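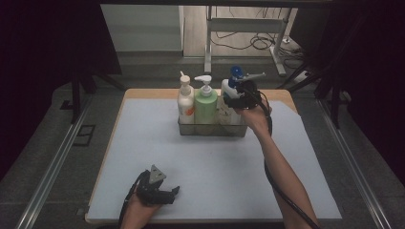 Pump and spray bottles in a clear plastic caddy on a square tabletop.

Resness shop moves soap and cleaner refills to the counter

August 18, 2018

The household goods shop Fehr, on Hernamari Street in Resness, has started refilling customers' pump and spray bottles at the counter. Until this month it sold hand soap, dish soap and surface cleaner only in new bottles.

Customers can bring any clean bottle that holds at least 300 milliliters. Pump tops and trigger sprayers are both accepted, and the old top goes back on after filling. Bottles that held bleach or drain opener will be turned away.

The shop said 214 bottles were refilled in the first two weeks. Of those, 67 were spray bottles and the rest had pumps. Hand soap was the most requested product, followed by an all-purpose cleaner made by Drandelow, a small producer on the edge of town.

Clear caddies with room for three bottles side by side are also on sale. The shop recommends them for sinks and worktables - a slow drip from a pump stays in the caddy and does not reach the tabletop. The bottom should be rinsed with warm water once a week, as dried soap gets harder to remove.

Labels are available at the counter for people who want to mark what is inside. Fehr asks that the old label be taken off or crossed out if the contents change.

Refills are offered during normal opening hours. The shop has space to store some 190 liters of product and expects to add laundry liquid before the end of August.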